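1/16/26 – cast profile pages, Latska drama

Picked up the actor bios again with Mpho. Gerrit wants all 21 on the site before the second series is announced.
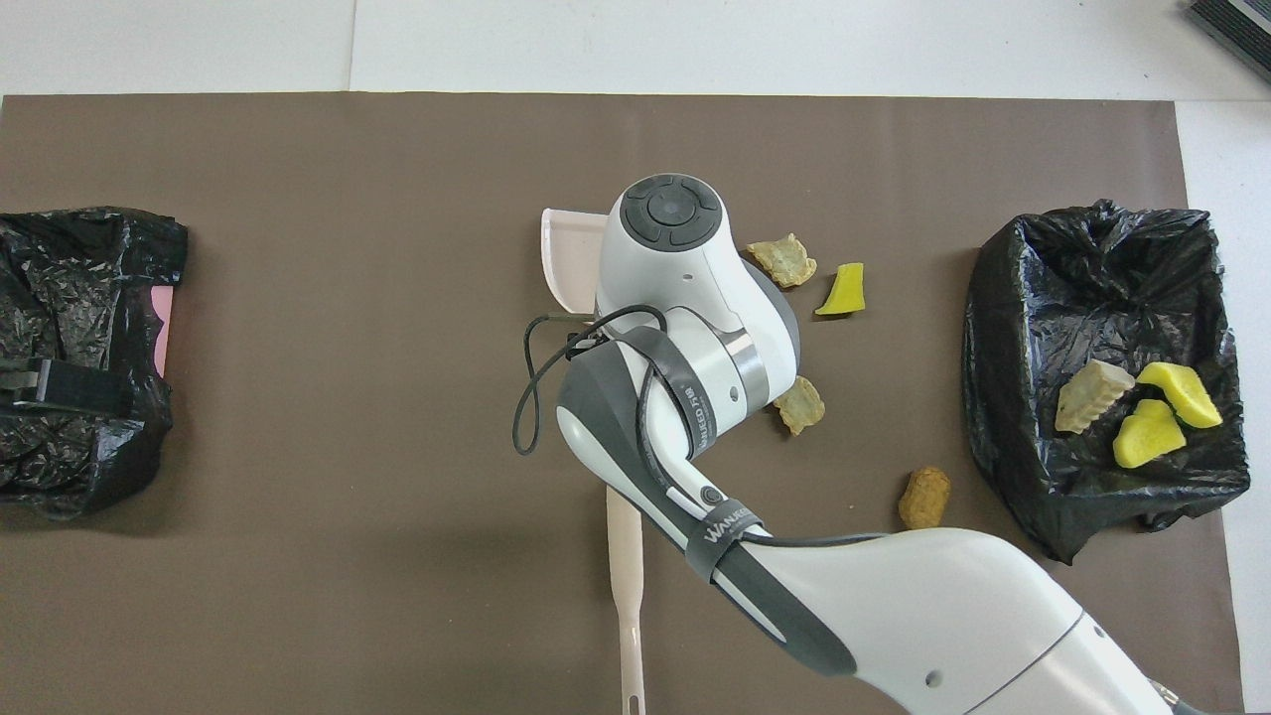 13 are finished and 7 are waiting on the agents. The last one is Nomvula Du Plessis, where we have two birthplaces from two interviews. Left the field blank and wrote to Sterura to ask which is right.

Cut the "is he married" and "how old is she" lines from every page. They were copied over from the old Warko template and half of them had no answer underneath. Ages will now come from the date of birth field, so they won't go stale.

Dumisani Oosthuizen's page had his drama school listed as Mthembu. That was his first theatre company – fixed, and the dates moved down to stage work.

Still to do: check the height figures or drop them. Anel thinks drop. Ask Gerrit whether June is still the date for the new headshots.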